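Section 4: Setting up your Korkus countertop dehydrator

Welcome to the fun part! By now you should have the Korkus out of its carton, the transit tape peeled off and the door hinged on whichever side suits your kitchen (see Section 3 if you still want to swap it over). This section takes you through finding it a home, the first empty run, loading your first trays and storing what you make. Give yourself an unhurried afternoon for it.

4.1 Choosing a spot

The Korkus breathes through the back panel, so where it sits makes a real difference to how evenly it dries.

1. Pick a flat, steady bench or table that can hold the machine with every tray loaded.
2. Leave 100 mm clear behind the back panel and the same on both sides.
3. Keep it away from the stovetop, the kettle and any open window where rain might come in.
4. Plug it straight into a wall outlet. Do not use an extension cord or a power board.
5. Check that the cord hangs free and isn't pinched under a foot.

Caution: Do not run the dehydrator inside a closed cupboard or under a low shelf. The warm air has to go somewhere.

Note: A garage or laundry is fine as long as it is dry and stays above freezing. Plenty of owners prefer it there in March, when the late tomatoes are coming in by the bucket and the kitchen bench has disappeared!

4.2 The first empty run

New heating elements have a light coating that burns off the first time they warm up. You'll notice a faint smell, a bit like a new toaster.

1. Take out all the trays and the drip sheet.
2. Wash them in warm, soapy water, rinse well and let them dry.
3. Wipe the inside of the cabinet with a damp cloth. Never spray water into it.
4. Close the door and turn the dial to HIGH.
5. Set the timer to 2 hours and press START.
6. When the timer ends, open the door and let everything cool before you put the trays back.

Note: If the smell is still strong after the first run, repeat steps 4 to 6. If it hasn't gone after that, unplug the machine and contact us using the card in the box.

4.3 Getting fruit ready

Fruit is a lovely place to begin. It's forgiving, it makes the whole house smell wonderful, and even the batches that come out a bit too chewy get eaten. Our recipe tester, Corinne Van Dusen, started with apples and still swears by them, though she has been converted to pears lately (with a dusting of ginger, if you have it).

1. Choose fruit that is ripe but still firm. Bruised patches dry dark and can taste bitter, so cut them away.
2. Wash your hands, the knife and the board.
3. Slice evenly, 5 mm thick for most fruit. A Moletti hand slicer does this beautifully, but a sharp knife and some patience will get you there.
4. Dip pale fruit in a bowl of water with a good squeeze of lemon juice. Two or three minutes is plenty.
5. Drain, then pat dry with a clean tea towel.

Caution: Slicer blades are extremely sharp. Always use the hand guard, particularly on the last few slices.

Set out everything before you begin cutting, as sliced fruit browns faster than you'd expect. Whole fruit can wait at the bench in any shallow, rimmed container. A black rectangular tray like the one with the yellow banana tip showing in it does nicely, and brown paper spread over the table means you can bundle up the peels at the end and wipe down very little. Keep this holding tray out of the cabinet, though. Only the mesh trays supplied with your Korkus let air through from below.
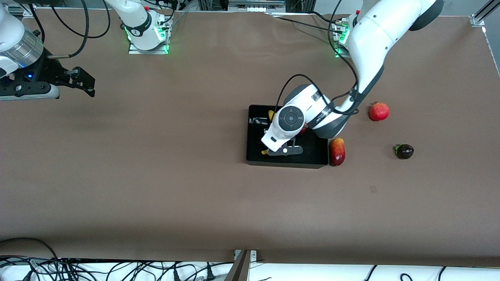
4.4 Loading and drying

1. Lay the slices on the mesh in a single layer. They can sit close together but must not overlap.
2. Put the juiciest fruit on the lowest trays, so drips don't land on anything else.
3. Slide the drip sheet into the bottom slot.
4. Close the door until it clicks.
5. Turn the dial to FRUIT and set the timer. Start with 8 hours for bananas and apples, and longer for plums and apricots.
6. Halfway through, swap the top and bottom trays and turn each one front to back.
7. Test a slice by letting it cool, then bending it. It should be leathery, with no beads of moisture when you tear it.

Note: Humid days slow everything down. Add an hour, test again, and don't be tempted to turn up the heat! Fruit dried too hot goes hard on the outside and stays damp in the middle.

Caution: The door glass and the metal tray rails get hot. Use oven mitts when you move trays during a run.

4.5 Cooling and storing

1. Switch off at the wall and leave the door open until the fruit is cool.
2. Pack it loosely into clean glass jars.
3. Shake the jars once a day for a week. If you see fogging on the glass, return the fruit to the dehydrator.
4. Label each jar with the fruit and the date, then keep it somewhere dark and cool.

Throw out any jar that shows mould, even a tiny speck of it.

4.6 Extra trays and spare parts

Extra mesh trays are sold in pairs under part number 252. The fine Petchrat liner, great for herbs and berries, is part number 1590 and can be trimmed with kitchen scissors. Both fit every Korkus cabinet with the click-shut door. Do not put the liner through the dishwasher.

Guide text by Gonçalo Vieira. Revised 18 June 2020.

Continue to Section 5: Vegetables, herbs and fruit leather.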